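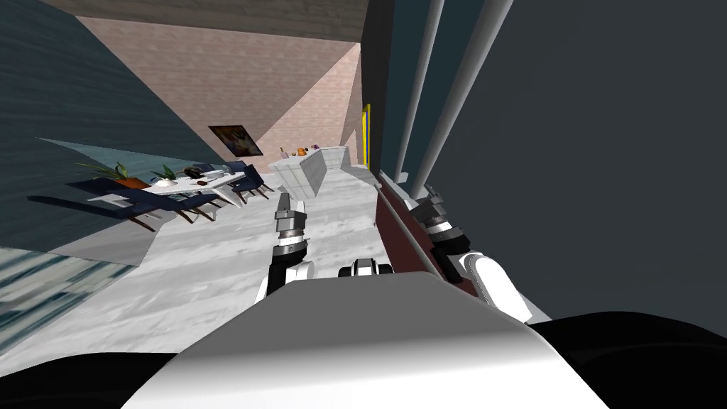 Reading time: 1 minute

Test Both Arms in a Furnished Room
Eusebio Calvo, Jorkville

Institutions that buy two-armed robots still tend to compare grippers on a bench. The part is clamped, the lighting is fixed, and the arm has all the space it wants. Our office holds that such results should no longer decide a purchase.

In April we ran the Nimel and Bitar grippers through 1,825 simulated trials in the Pravance apartment model. A simulated home has chairs, potted plants and a counter at the far end of a long floor. It also has walls and pipes. An arm stretched toward the counter has open floor ahead of it, while its partner may be lying close against a panel with little room to turn the wrist.

The two products were nearly level on the bench. In the apartment they were 7 points apart, and more than 400 of the failures began at the elbow or wrist, before the fingers had touched any object. A bench score would have hidden this.

We do not claim that simulation replaces hardware. Contact and friction remain poorly modeled, and each finalist should still complete 100 physical grasps. We ask that vendors publish room results for both arms beside their bench figures, and that buyers request them before signing.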